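The Ball from Court 2

My mother left me a table, a bread knife and 1247 tennis balls.

I knew about the table. It had been in the back room of the house in Luddale my whole life, a big flat white thing, and I'd been promised it since I was old enough to spread homework across it. The bread knife was a surprise because I thought my brother had walked off with it years ago. The tennis balls were in the garage, in feed sacks, and the number was written on a piece of cardboard in her handwriting with a line under it. She had counted them. I can see her doing it, too, sitting on the upside-down bucket with the radio going and getting mad if anybody came in and talked to her in the three hundreds.

She wasn't much of a tennis player, I should say. She had a terrible serve and one decent shot, a kind of chopped backhand that went over the net looking sick and then died. But the house backed up to the Luddale public courts, and there was a hedge, and then there was our yard, and for forty years every person in town who hit one long on Court 2 was basically mailing it to my mother.

She gave them back if you came to the door. That was the rule. You had to come around by the street, wipe your feet, and describe your ball. Describe it! A tennis ball! Kids would stand there on the mat turning red and going, "It's yellow?" and she'd say, "Well, what else?" If you could come up with one other thing (it had a grass stain, it had a bald patch, the dog had been at it) she'd go get it for you, and usually a cookie with it. If you couldn't, she told you to go home and think. Most people just bought a new can.

So, the sacks. My brother wanted to take the whole lot to the dump at Mutgate and be done by lunch. He had a truck borrowed for the day and he kept looking at it. I said give me the weekend. He said what on earth for, and I didn't have an answer, so I told him I was going to sort them, which sounded like a plan.

We carried the table into the middle of the back room, because the light is better there, and he drove off and I dumped out the first sack.

I don't know if you've ever poured a feed sack of tennis balls onto a table. They don't stay. I spent the first ten minutes of my big sorting weekend on my hands and knees under the radiator, swearing. After that I got smart and put rolled-up towels along the edges, the good bath towels, which she would have hated.

I made piles. Good, bad, and dog. Then I had to add a pile for the ones with writing, because it turns out people write on tennis balls all the time. Initials, mainly. A phone number. One had a smiley face, and one said SORRY in block capitals, and I sat with that one for a good long while. Sorry for what? Did somebody hit it over on purpose, as a letter? Did she ever pick it up and read it, or did it go in the sack with the others? I wanted so badly to yell into the kitchen and ask her.

By Saturday night I had 800 in the dog pile and the bad pile put together, and my fingers smelled like rubber and wet carpet. I ate toast standing up. I cut it with the bread knife, which is a very good bread knife, and I see now why my brother and I had both wanted it.

Here's what I was really doing, and I might as well say so. I was looking for mine.

When I was ten I had a ball. We had a hundred balls in the yard on any given day and I had one that was mine, and if that doesn't make sense to you then you never had a lucky sock. I'd found it under the hedge, brand new, so bright it looked plugged in. I threw it against the garage door all that summer. I could catch it behind my back. I could catch it with my eyes shut, one time, with nobody there to see it. And then one afternoon in November my mother and I had a fight, a real one, about something so dumb that I've lost it completely, and I marched out back and threw my ball over the hedge as hard as I could. Over to the courts. The wrong way!

I heard it bounce, and then I heard it not bounce.

I went around by the street to get it and it wasn't there. I looked along the fence and in the gutter, and I looked under the bench where the old men kept their thermos. It was starting to rain. When I came back in she was wiping down the white table and she didn't ask me where I'd been, and we had soup. Neither of us ever mentioned it again. I figured some kid had it. I hated that kid for a year.

Sunday I did the last three sacks. I'd gotten fast by then, I was flinging them, good bad dog dog bad, and I'd stopped looking for anything in particular. My back hurt. And at the bottom of the very last sack, which would have been the first sack, if you think about it, the one she started with, there was a shoebox.

It wasn't taped or anything. I took the lid off and there was one ball in it, sitting on a folded dish towel.

I want to be careful, because I know what I'm like. A tennis ball is a tennis ball. You could put ten of them in front of me and I'd swear on my life to whichever one you pointed at. But it was bright. Everything else in that garage had gone the color of old mustard and this one had been in the dark in a box the whole time, and it was as bright as the day I crawled under the hedge for it. The fuzz was still up. I rolled it over to find the seam and my thumb went right to the place where it used to go.

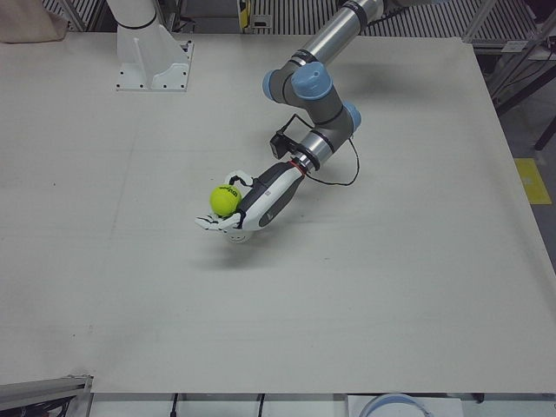 The ball and the white table.

I asked myself what she would have asked me, standing on the mat with my feet wiped. It's yellow. Well, what else?

It's got a dark logo with lettering. So do plenty of others. The seam curves. They all curve. It's mine, I said, out loud, to an empty house, and I can tell you for a fact that she would have sent me home to think.

I did think. I thought about her going out in the rain that day, before me or after me, I'll never work out which, walking the long way around by the street in her housecoat to look for it. Or maybe it was weeks later. Maybe somebody hit it back over by accident and she knew it when she saw it, the way she knew everybody's. And then what, she waits for me to come to the door? Is that it? All I had to do was come around the front and ask, and I was too stubborn, and she was too stubborn, and it went in a box on a clean dish towel because whatever else she was she took care of things.

Or it's some other ball! I know that. It could be a prize from a raffle.

My brother came by at five with the truck. He looked at the piles and he looked at me, and I guess I had towel lint in my hair, because he picked something off my head and didn't say a word about the dump. We bagged up the dog pile. The good ones we took next door, two sacks of them, and left them by the gate at Court 2, where some girls were hitting and pretending not to watch us. He wanted the SORRY one. I said he could have it if he told me what it was for and he got a funny look and said never mind, and put it in his coat.

Then we carried the table out. It wouldn't go through the door the way it had gone in, so we stood there turning it and arguing, with the shoebox on the windowsill, until a ball came over the hedge and rolled to a stop by the step.

We waited. After a minute we heard feet coming around by the street, and then the doorbell, and my brother put down his end and told me to get it.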